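Grenard Nail Grinder for Dogs: Two Months of Use
April 2021

I bought the Grenard because my older dog stopped putting up with clippers. She is 58 pounds, a shepherd mix with thick black nails, and I had cut the quick twice over the winter. The grinder has 2 speeds, a charging cable and a plastic guard with three openings. It came in a plain box with one spare sanding band.

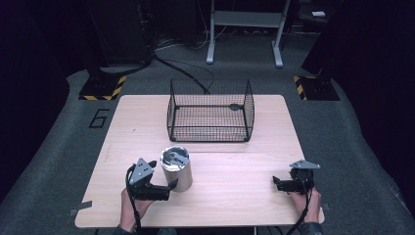 Marit Viklund wrote in after my first notes on it to say the low speed was too weak for her Labrador and she went straight to high. I would still start on low. It takes longer, but the dog gets used to the buzz, and mine pulled her foot away every time I tried high in the first week.

Noise and dust

The motor hums more than it whines. My beagle slept through it from the next room.

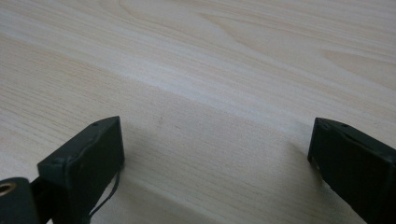

Dust is the bigger complaint. The guard is supposed to catch it and gets maybe half - the rest ends up on your sleeves and the dog's feet. It is a fine, pale powder. On a light wood tabletop with this much grain and a shine across the middle, you would miss most of it, so put a dark towel down first and shake it out afterward. Wipe the paws too, or the dog will lick it off.

Battery life is fine. I got 72 minutes from a full charge on low, enough for several sessions with both dogs.

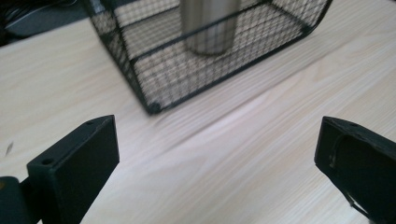
Sanding bands

The bands wear out faster than I expected. The first was smooth after four sessions. Replacements slide on without tools, but other brands were loose on the drum. I tried a pack from Cordero and one slipped off while running.

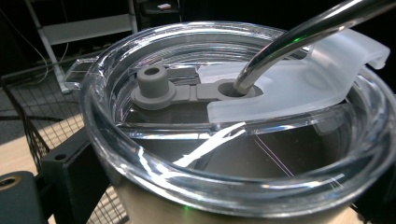

The Grenard bands hold, and they cost more. Buy a pack with the grinder so you don't have to stop halfway through a foot.

I'd recommend it for medium and large dogs with dark nails. For a cat or a toy breed the guard openings are too big, and small clippers will do the job.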